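We use cookies to improve your visit. Accept | Manage settings

Week six of our shelf project, by Ewurabena Nyarko

So Iddrisu and I finally settled on a colour for the kids' reading corner, and it's yellow! I'd been pushing for grey (boring, I know), but he was right, a small shelf needs to look cheerful or no kid will wander over to it. We spent way too long on the sides. Rounded tops won because we both like how they soften the shape, and the pink board up top was my idea, so I'm claiming that one.

The lower compartment is my favourite bit. With a blue back, even a dark book has something to stand out against, though I'd go a shade lighter next time.
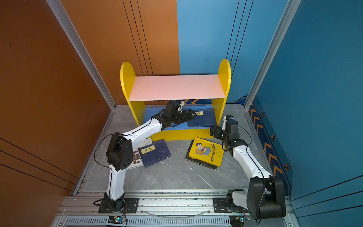
Fig. 3. Yellow shelf with one navy book in the lower compartment.

Next up is working out where the picture books go. Špela wants them facing out, and I'm leaning her way.

20 shares | 30 comments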